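To: cell-practice list
Subject: Re: [cell-practice] draft rules, section 5 – start state and table checks

Replying from the Drultasbridge bench, short on time so sorry for the fragments. Quoting the original message so it's all in one place:

> Parau side has read the draft. Two problems. Section 5 says
> "work surface must be clean and undamaged before each run."
> Undamaged is not going to happen. Ours had scratches in the
> first week. If we follow the text as written we reject
> everything. Second, nothing in there says what the gripper
> should be doing at the start of a run. Open? Closed? Fakville
> starts closed, we start open, and then we try to compare logs.
> Can somebody propose wording before Sunday?

OK. Surface first. Agree that "undamaged" has to go. We went through 1,086 runs here and threw out 700 under the old wording, nearly all of them for marks on the table that made no difference to anything. That's a waste.
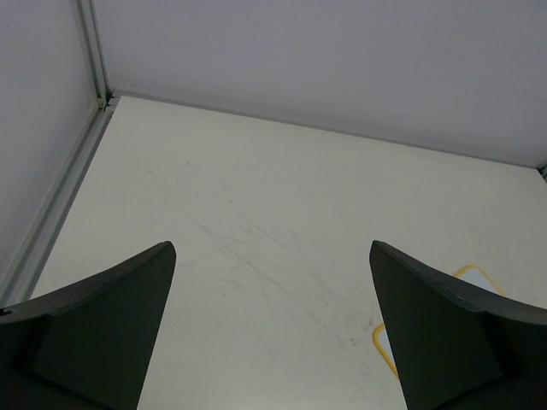
My proposal: scratches and scuffs in the surface are fine, leave them. Loose stuff is not fine – crumbs of foam, tape, dust you can wipe off. If a cloth takes it away it should of been gone before the run. If a cloth doesn't, carry on and don't log it.

Start state. Fingers open, nothing between them, clear of the board. Same for every site. I know Fakville will have to change their homing script, but a closed start hides a part left over from the last run and we've all been caught by that at least once.

Board placement – the draft says "square to the table edge". I'd drop it. Let the board sit at an angle, just flat and not hanging over. Rawashdeh asked for varied angles anyway, so the rule was working against the task sheet.

Last one, and its the one I care about most. Holding foam. The draft only gives a closing force, which tells you nothing about where the fingers are. Suggest:

 - one finger on each side of the part, at the narrow bit if it has one
 - wider end sticking out past the fingertips where the camera can see it
 - no dragging the part over marker lines, lift then move

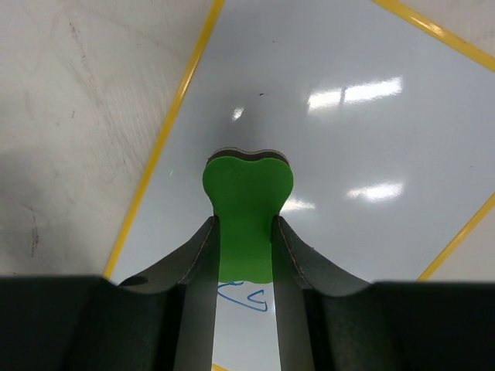
Green foam piece held by the stem, lobed end up, blue marker line underneath.

Wording for the force number I'm leaving to whoever has the softer foam, ours is too stiff to be a good guide. Also can we please stop renumbering sections between drafts, I had three printouts on the bench and no two agreed.

If there are no objections by Sunday I'll paste the above into section 5 and send the file round again. Objections to the list please, not to me direclty.

– Drultasbridge bench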